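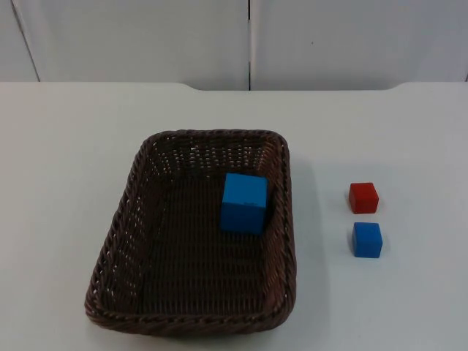
A basket for the bread

Jan 25, 2018

For a long time we kept the bread in the paper bag from the bakery. The bag was always on the wrong side of the kitchen, and in the evening there were crumbs on every shelf. My neighbour Celeste Prata said many times that I should buy a proper bread box with a lid. I looked at a few in the shop, but they were heavy and I did not like the idea of one more big thing that must be moved when I want to clean.

So I bought a woven basket, dark brown like chocolate. I like it very much on a white table. It is rectangular, longer than it is wide, and the sides lean outwards a little, so it is easy to put a hand in. The weave is open and you can see small points of light through it.

The open weave has one bad side, of course: crumbs fall through. I put a cotton cloth inside, folded once, and on washing day I shake it from the balcony. For the basket itself I use an old soft paintbrush, dry, and I go along the strands slowly. Saulius told me to rinse his under the tap, but I did not try this yet with mine.

We do not keep much in it. One loaf, cut side down, and sometimes rolls for the next morning. If the loaf is fresh I leave the cloth open for an hour, then I close it over the top. On the second day I make toast anyway.

I would like to find a smaller one in the same colour for the onions. The shop had only light ones in January, and the woman there wrote down my telephone number.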